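July 17, 2020
Gripper notes, handheld pair, cups

Picking up where I left off before lunch. Petrică wanted the finger comparison written down somewhere other than the whiteboard, so I'm putting all of it here, including the parts where I was being clumsy. Cosmin, Brândușa, scribble on this as you like.

Two finger sets on the bench this week. The first is the old Haren set, stiff, with the flat inner faces. The second is the Kistoreck set, which gives a little at the tip when you squeeze. Same handheld bodies for both, same trigger travel, same everything else as far as I could manage it. I swapped them with the little hex key that lives in the blue tin (please put it back in the blue tin!).

I started with the Haren fingers, mostly to get my hands used to the weight again. It's been since March that I did a long session and my wrists have gone soft. With the stiff fingers the opening is very predictable, you pull the trigger halfway and you know where the tips are without looking. What I don't like is the last bit of the close. There's a small jump right at the end, and on a paper cup that jump is the difference between holding it and putting a dent in it. I dented 8 cups out of 20 on the first run, and a couple of those were bad enough that they wouldn't nest anymore. I've put them in the reject box, don't use them for anything except coffee, and not good coffee.

Then the Kistoreck set. Much kinder to the cups, 2 dents out of 20 with the same pull, and I think one of those was me sneezing. But they wander. When you come at the side of a cup at a slant, one tip touches first and bends away, the other catches up late, and the cup turns in the grip. It doesn't fall, it just ends up pointing somewhere you didn't ask for. For a single pick that's fine. For putting a cup back onto a stack it's a pain, as you're correcting with your whole forearm.

The job I'm using for the comparison is unstacking: cups upside down in one column in the middle of the table, one hand steadies, the other lifts the top cup and sets it down on its own side, then swap hands. It's a mean little task. The cups cling to each other, so you have to lift straight up, and the steadying hand has to hold the column without squeezing it.
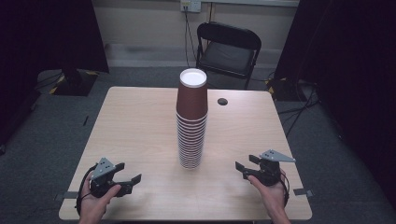 Does it matter which hand starts?

It matters more than I expected, with the stiff fingers anyway. I'm right-handed, and when the right does the lifting first I tend to pull a bit toward myself, so the column leans and the left has to chase it. Starting with the left makes me slower and straighter. With the Kistoreck set I couldn't tell any difference. For the comparison I'm going left first on every run so we're not mixing that in, and whoever repeats this should do the same or at least write down what they did.

Trigger feel next. Brândușa had a go after me and she hates the return spring, says it fights her on the way open. Her hands are a good bit smaller than mine, so I tried holding the body further back the way she has to, and okay, she's right, it's tiring. From back there you're pulling with the fingertip instead of the middle of the finger. Dorin has a softer spring out of the Poltar handles and thinks it would drop straight in. I'd like to try that before we print any more trigger parts. The risk is that a soft spring opens slowly, and then the fingers drag on the cup when you let go. We'll see.

Tracking was fine this morning and not so fine after I changed the way I was standing. If I lean in over the table I lose the left hand for a moment, and the path comes back with a little kink in it. Standing a half step back fixed it. I also went through the replay with Cosmin and he spotted something I'd missed completely: during the lift my wrist rolls outward, every time, on both finger sets. I had been blaming all the cup rotation on the soft tips and at least part of it is me! So take my grumbling about the Kistoreck set with some salt. I did one more short run trying to keep the wrist quiet and the cups came away straighter, but I was concentrating so hard that I'm not sure it counts as normal use.

Calibration: zeroed both grippers fully closed before each set. The right one drifts. After a full run it reads slightly open when it's shut, the left doesn't. I checked the screws on the encoder side and they were snug. Swapped the cable and it still drifted, so I don't think it's the cable. Ovidiu had something like this on the Dumitrescu unit and it ended up being the magnet creeping in its seat. I'll open the right one up tomorrow if I can borrow the small puller, otherwise it waits.

Where I am on the fingers for now: Kistoreck for anything thin-walled, Haren for boxes and blocks and whatever needs to go back where it came from at the right angle. What I'd really love is the stiff finger with a thin soft pad on the inside face, just enough to eat that jump at the end of the close. Petrică thinks a pad will peel off inside a week. Maybe! They're cheap and I've got a sheet of the gray rubber left, so I'm going to cut a pair anyway.

To do:
cut pads, glue one pair, leave the other pair taped so we can compare
try the Poltar spring in the left handle first
open right gripper, look at the magnet
ask Cosmin to save the replay with the wrist roll somewhere I can find it
get more cups, the same kind, the reject box is filling up

Also the trigger on the left squeaks. Put a drop of oil on it, still squeaks.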